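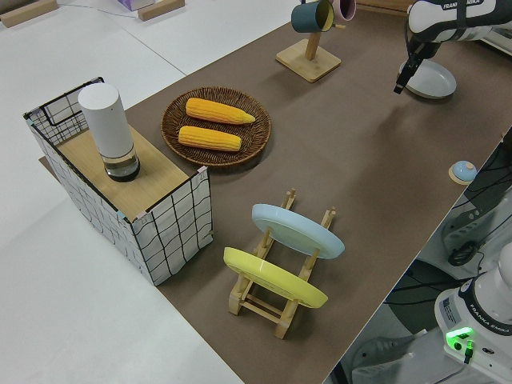
Kitchenware bench at Geltirdale, with two plates in the dish rack.

1/4 Grisex has published its October update on automation at the Geltirdale site. Robot arms now share the tableware handling work with our kitchen services team.

2/4 The arms handled 2646 items in October. Staff handled 1703 - mainly glassware and anything chipped or heavily soiled.

3/4 No posts have been removed. 40 colleagues have completed bench training, and rotas now include a paid hour each week for checking and resetting the equipment.

4/4 Staff have asked for shorter standing periods and clearer handover notes. Both requests are under review - a reply will be issued to all teams at Geltirdale.

27 Nov 2025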